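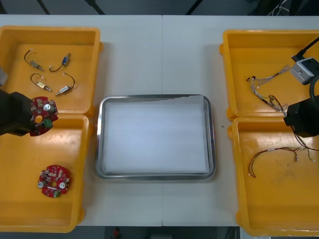 Why is the Stura batch still reading high after the second rinse? The rinse water is carrying carbonate, and the titration picks it up as residual alkali.

Aug 2, 2018

Repeated the blank with boiled water from the Millora still. Endpoint dropped to the May value, so the burette is fine. Tap line gives 269 ppm hardness today, well over what the Brendinar sheet allows for final rinse.

Sample 67: 1000 mL rinse, boiled water, pH strip neutral at the third change. Sample 68 the same but with tap - still high, cloudy on standing.

Michailidis method calls for phenolphthalein first, then methyl orange on the same aliquot. I had been skipping the second step. Redo 61 to 66 with both indicators.

Lot 3744 of the acid is nearly out. Standardize the new bottle before anyone uses it - label is on the shelf, not filled in yet.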